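The Thursday club that only meets on Tuesdays

The Dasthorpe robotics club was founded on a Thursday, named for it, and has met on Tuesdays ever since the badminton people asserted a prior claim to the hall. Its members range from fifteen to nineteen and share a long table, a kettle that belongs to the chemistry department and a firm belief that the next run will be the good one.

This year they have entered the Trinetti Cup, in which no metal is bent and no fingers are pinched. The whole competition takes place in simulation. Each team is sent a virtual workroom with an arm in it, and has until spring to write the code that makes the arm useful. On finals day the organisers load everybody's code into 100 rooms, each slightly different from the last, and watch what happens. Mostly, what happens is that things fall over.

"People think simulated means easy," says Chaimae Kabbaj, eighteen, who captains the side and has the tired courtesy of someone who has explained this to several uncles. "You can still drop a block. It's just that you can drop it 2,000 times before tea."

The task sounds like something you might ask of a sleepy toddler. Pick up the small objects on the table, one after another, and put each where the instructions say it goes. Do not knock over the others. Do not hit the table. There are marks for speed, but the club gave up on those in February, after an arm moving at full tilt sent a block through the wall and off into whatever lies beyond a simulated wall. Mounir Radwan followed its progress for a while. It was still falling when he went home.

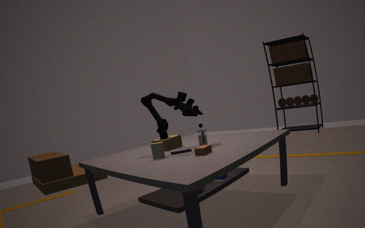
Radwan looks after the part of the program that decides how the arm should approach a thing before closing on it. He is seventeen and speaks of angles the way other boys speak of goalkeepers. Come in too flat and the fingers nudge the block away. Come in too steep and the elbow ends up somewhere regrettable. He keeps a notebook of failures, which has reached entry 132, and he will read aloud from it if you make the mistake of sitting down.

Entry 58: "Picked up nothing, very carefully, and put it in the right place."

Entry 91: "Perfect. Wrong block."

Entry 92: "Perfect. Wrong block again. Ilham says it's my fault."

Ilham Gaber confirms that it was his fault. Her job is the scoring script, a copy of the one the judges use, which she wrote from the rule book over half-term while her family were at the seaside. (She was also at the seaside. She has seen very little of it.) The script is merciless. An object that comes to rest a whisker outside its target earns nothing at all, and there has been lobbying within the club for a kinder version to be used on birthdays.

The adult in the room is Nadiia Marchuk, who teaches maths and spent six years programming packing lines at Brirusa before deciding she would like to argue with people instead of conveyors. Her coaching style is to ask what they expected to happen and then go quiet. It is an effective technique and the students loathe it.

"I could fix most of it in an evening," she says. "Then I'd have a working robot and they'd have a biscuit."

Their rivals are Bouazza, a college team which has won the last two cups and which, according to Dasthorpe legend, has matching jackets. Last year Bouazza's arm cleared its table in 40 seconds. Dasthorpe's best time is rather longer, and Kabbaj would prefer that I didn't print it.

On the evening I visit, they have changed one line of code and are waiting to find out whether it was the right one. The arm reaches, hesitates and goes back to where it started. Radwan uncaps his pen. Gaber says it might be thinking. Marchuk asks them what they expected to happen, and there is a long, resentful pause, during which somebody puts the kettle on.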